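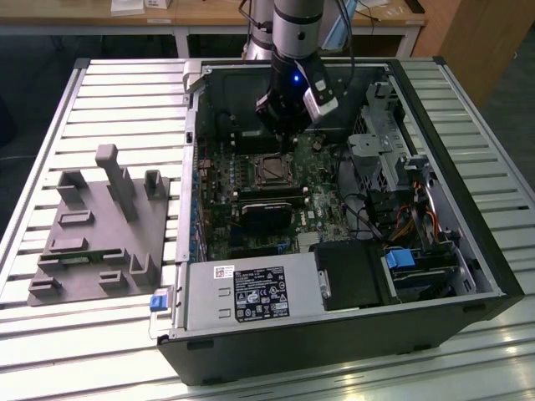
The work did not go away when the arms came in, but it moved to a different part of the day, one technician at Henico told our group before the tour had properly begun. Several of us wrote that down, and it proved a useful remark to carry through the building.

Our delegation from the Lerkimeck district training board visited the Henico computer refurbishing site at Tuston in June. The purpose was to see how automated handling of desktop computers has changed daily duties on the floor, and whether our course for repair technicians should change with it. The site employs 42 people, 19 of them in the disassembly and repair hall.

The hall is arranged in cells. A computer is opened and laid on its side on a slatted metal table, with its parts facing up, and the arm works down into the case from above. Small parts have their own places in a printed tray next to the machine. Staff design these trays themselves and revise them when a new model of computer arrives in quantity. Two of our members asked to see the drawings and were given a set to take home.

Before the change, a technician handled each computer from start to finish. Now one person looks after 4 cells, prepares the cases, checks the results and deals with whatever the arm has set aside. Shifts remain 8 hours. Wrist complaints have gone down, according to the site's own records, while complaints about eye strain have gone up. Management is looking at the lighting.

The processor socket received the most attention from our group. It is a small target inside a metal frame, with memory slots and upright capacitors close by, and the staff consider it the hardest area of the board to teach to a new colleague or to a machine.

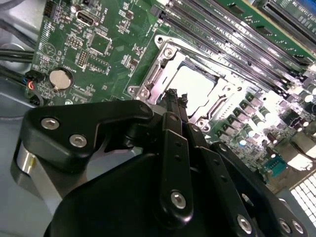
Dana asked whether anyone still learns to do this by hand. The answer was yes – every new employee spends the first weeks at a manual bench, and nobody is assigned to a cell before passing the bench test.

Ackermann, the firm that services the cells, runs a short course on site covering safe stops, restarts and basic fault finding. Staff attend during paid hours. Some of the longer-serving technicians told us they would have preferred it before the cells were installed.

The board will discuss adding a unit on cell supervision to the second year. Members who wish to see the tray drawings may request them from the Lerkimeck office.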